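Home Members Hall Rental Kitchen Newsletter Contact

Landry Hall, Millisport - January kitchen walk-through
Walked by Murray Fraser, comments by same. Dwight Bélanger held the flashlight.

1. Fire extinguisher by the range - PASS
Charged, tagged, pin in place. It was behind the flour again. Flour does not put out fires, and I would ask the pancake people to look into what it does do.

2. Hood and filters - FAIL
Filters came out with a sound I'd rather not hear again. Soak overnight, rinse, refit. Dwight has offered to do it at home, which tells me he hasn't asked at home.

3. Gas shutoff - PASS
Turns freely. The label now says GAS. Last year it said GUS, and we had a renter phone the office asking for him.

4. Walk-in cooler - PASS, with a grumble
Door gasket is fine. Inside light is fine. The inside release works, tested by me from the inside while Dwight finished a phone call. Temperature log has a gap of 31 days. Either the cooler had no temperature that month or somebody lost the pen.

5. Hand sink - FAIL
Hot water takes nearly 2 minutes to arrive. Soap yes, towels no. There was a colander in it. A hand sink is for hands.

6. Flatware and small storage - PASS
Drawers are clean and the dividers have been washed. Spoons are to be stored handles up, so people grab the end that doesn't go in somebody's mouth. Any bin with a crack or a sharp rim gets thrown out, even if you brought it from home and are fond of it. 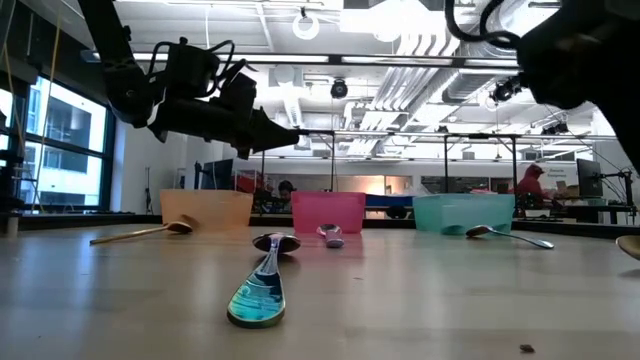
The old gray cutlery tray failed on all counts and went in the dumpster. It was back on the shelf by noon. I've now put it in a different dumpster.

7. Dishwasher - PASS
Final rinse gauge is reading where the Gromell manual wants it. Please stop propping the door with the manual.

8. Floor and mats - FAIL
Mat by the back door curls at one corner. I found this out with my foot. Replacement on order from Emwood.

9. Exits - PASS on the second try
Back door was blocked by folding chairs. Posted capacity is 122 and all of them would have gone out past those chairs one knee at a time. Chairs moved.

10. Outlets near water - FAIL
The one left of the coffee urn doesn't trip when tested. Taped over until the electrician comes. The tape is not a suggestion.

Fails to be fixed before the next rental. Recheck at 4 p.m. once the electrician has gone, and Dwight is bringing the key.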